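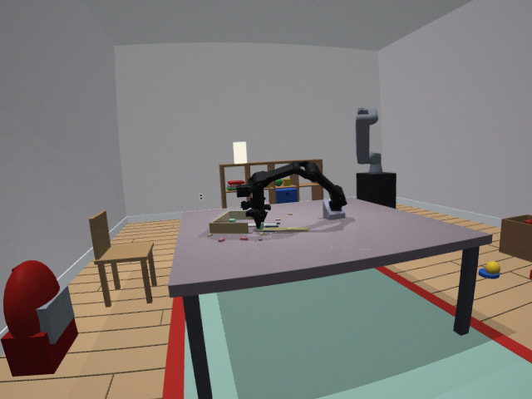 COURSE HANDOUTS | Unit 2: Lab visit

Notes for the Trelov visit

Our host is Kamol Duangkaew, who runs the simulation desk. The demonstration starts at 2 in the main lab. Read this sheet first and bring it with you.

The task is tray sorting in simulation. A black arm on the table works over small pieces scattered around a shallow tan tray. A mint-green block is in the tray, and the gripper is pointing down beside it with its jaws close to the tabletop. The room around the table is modeled too – rug, bookshelf, chair and a second arm on a pedestal.

Trelov runs each task 80 times before trying it on hardware. In the last set, 63 runs were scored as complete. Ask how a run is scored when a piece ends up on the tray wall.

Write down:
- how the start positions of the pieces are chosen
- which contact settings differ between Omik and Stiravus, the two simulators in use
- what stops a run early

Hand in one page of notes at the next class. Drawings are fine – label the joints.

Print this page | E-mail this page

We use cookies to improve this site. Accept | Settings

Contact the course office | © Thepsuriya Technical College | Back to top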